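Unit 5: Comparing grippers without fooling yourself
Notes for the lab section, May. Godfrey Sang

Last time we went through the Tirano and Mastmont data sheets, and several of you asked why I kept making faces. A data sheet tells you what a gripper did for the people selling it. Both makers quote a success rate. Neither says what was being picked up, how it was presented, or who decided that a pick counted.

Take the Mastmont figure. It comes from 200 picks of the same block, set down in the same spot. I could probably design a bent coat hanger that does well on that. Kimutai Mwakyusa reran their test here with the block turned a little between picks and got a result I would not put in a brochure. The block was fine. The test was soft.

So, ground rules before you touch the comparison sheet.

Write down the task before you pick the gripper. If you do it the other way around you will end up with a task that suits the gripper, and you won't notice you did it.

A drop is a failure. A grasp that has to be nudged by hand is a failure too. I don't care how close it was.

Stroke and force numbers are for ruling things out. Our Tirano unit is listed at 400 newtons, and I have yet to find anything on a circuit board that wants 400 newtons.

Keep the controller the same. Last year one group swapped in the Briltska controller halfway through and then reported that the fingers had improved.

Log the failures with a cause, even if the cause is "don't know." I will believe "don't know" sooner than I will believe "lighting."

The bench task for this unit is work in and around an open desktop computer, with a fixture for small parts alongside it. 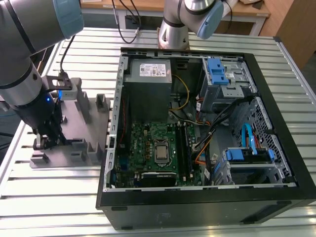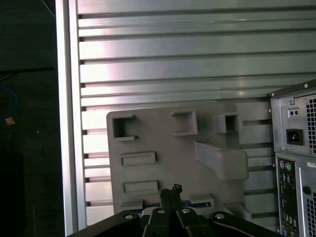
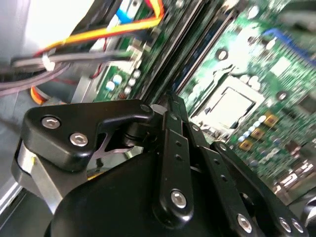

My complaint about most published comparisons is that they score the grasp and skip the approach. Inside a computer case the approach is most of the problem. The fingers may be slim, but they come attached to a housing and a set of links, and in the last of the three views the gripper fills most of the lower half of what its own camera gets to see. Ask yourself how much of the board you would be working blind. Then there are the cables. A rigid part stays where your model says it is, and a cable doesn't, so any score from a case with the cables stripped out should be treated as a score for a different task. The Lachance report does exactly this and mentions it once, in a footnote.

For your write-up, report all attempts, including the ones before you "got it working." The class log has roughly 780 attempts in it from earlier groups, and you may use them as long as you say which gripper and which controller they came from. If the two grippers come out the same, say they came out the same. I have given good grades to that result before.

Read the Lachance report for next time, footnotes included.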